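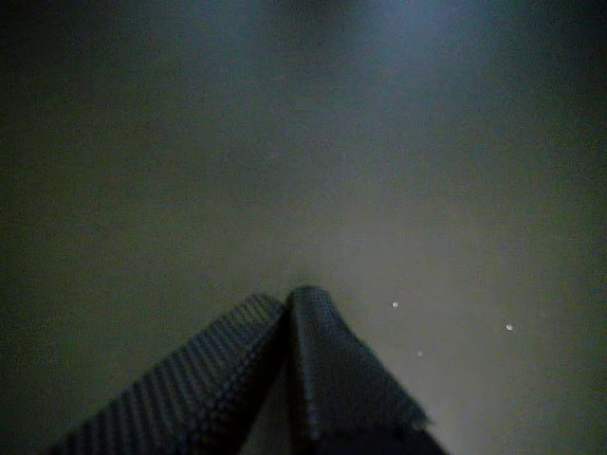
Ustyna Palamarchuk writes that the earlier edition of this section asked operators to judge finger closure by ear, and that two operators working on the same arm seldom agreed. She asks that closure be judged from the wrist view only. Her comment has been adopted in the steps that follow.

## 4. Preparing the two-arm station for the closure study

The Jutirik method compares the commanded position of the fingers with the position at which the fingertips meet in the wrist view. The difference, called the closure offset, is used to correct every recording made during the same session. Both arms must be prepared before either one is measured.

### 4.1 Setting up the table

1. Place each arm on its mounting base and clamp the base as described in Section 3.
2. Clear the center of the table. Tools and spare parts must stay outside the reach of both arms.
3. Route the power and signal cables over the rim and secure them.
4. Switch on the supplies, left arm first. Wait for both controllers to report ready.
5. Move each arm by hand through its full range with the motors released.

**CAUTION:** Hands must be clear of the table before the motors are engaged. The operator says "clear" aloud and waits for a reply. 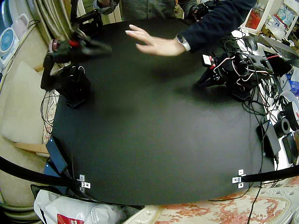
*Figure 4-1. The two arms on the round table, with the center of the table clear.*

### 4.2 Measuring the closure offset

1. Dim the room lights to the level used for recording.
2. Open the wrist view for the arm under test.
3. Command the fingers to close in steps of 14 counts. Pause after each step.
4. Record the count at which the tips first appear to touch.
5. Open the fingers fully and repeat until 18 readings have been taken.
6. Enter the median in the session sheet – not the mean, which is easily pulled by one poor reading.

**NOTE:** A narrow dark gap between the tips does not count as contact. Small bright specks in the view may be ignored unless they fall between the fingers.

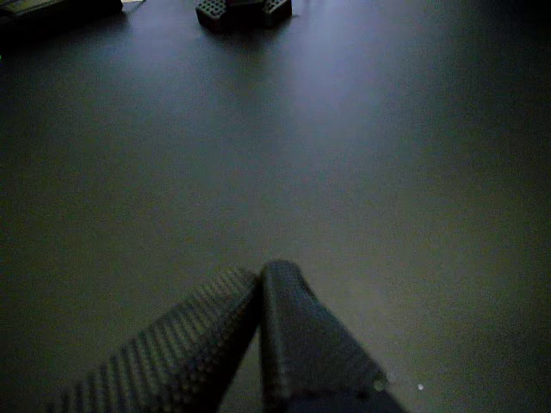

*Figure 4-2. Wrist view with the fingers nearly closed and a narrow gap at the tips.*

### 4.3 Accepting the result

Readings that spread over more than six counts are to be discarded and the measurement repeated. In the Stornside trials, 1,067 recordings were corrected by this method. Pravesh Dlamini and Marta Semeniuk keep the reference sheets, and any change to the step size must be agreed with them in writing.

If a second measurement also fails, release the motors, inspect the finger pads for wear and return to step 1 of Section 4.2.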